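Wrapping and Padding: What We Were Sold and What We Got

Gallery, last changed 3 May 2020

Every packing supplier we spoke to this spring promised the same thing. Their sheet is softer, it folds flatter, it costs less per parcel, and nothing will ever break again. Kosmas Tsoukalas has run the shipping bench at Ponby long enough to have heard it all before, and so have I. We ordered from three of them anyway and kept notes.

This page is mostly about the soft white stuff, the kind that goes between plates and around the necks of bottles. If you came for cardboard, Bakalis has a price list and you can form your own opinion of it.

Some background. Prodov sells its wrap in packs of 20 sheets, and the brochure says one pack will see you through a full crate of glassware. I have my doubts about who packed that crate. Ours took a pack and a half, and Kosmas is not a generous wrapper. The Wirnstead sheets are bigger and cost more, and the sales pitch leaned heavily on the word "memory," which I took to mean that once you crease it, it stays creased. That was my experience.

The other claim we heard over and over is that the material "handles like fabric." Fabric lies down when you put it down. Thin white wrap has its own ideas, and once a few layers get bunched together you spend more time sorting out the bundle than you do covering the cup. I would like to see a brochure photo of that part of the job.

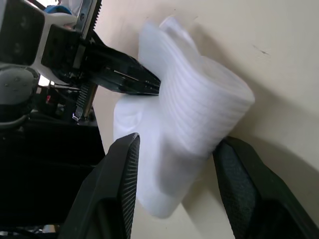
Soft white sheeting in a crumpled bundle, layers showing at the upper right, top edge all ruffles.

A bundle like this is where the savings go. Folded flat in a box, the stuff takes up hardly any room, and the price per sheet looks fine. Rolled up any old way it fills a shelf, and the next person along grabs a fresh pack - I have done it myself - so now you are paying twice for padding you already own.

Christos Katsaros disagrees with me on this. He says crumpled wrap is better wrap, that the folds hold air and the air is what protects the plate. He may have a point for filling corners. For going around a stemmed glass I still want a flat sheet, and I noticed he reached for one too when it was his own decanter going in the box.

We did a drop test in May with 9 chipped saucers from the seconds bin, knee height, onto the loading floor. I am not going to publish a winner. Saucers that are already chipped make poor witnesses, and the difference between brands was smaller than the difference between Kosmas wrapping before lunch and Kosmas wrapping after.

Prices and sheet sizes are on the supplier page. Ask for a sample before you order by the case, and fold it yourself.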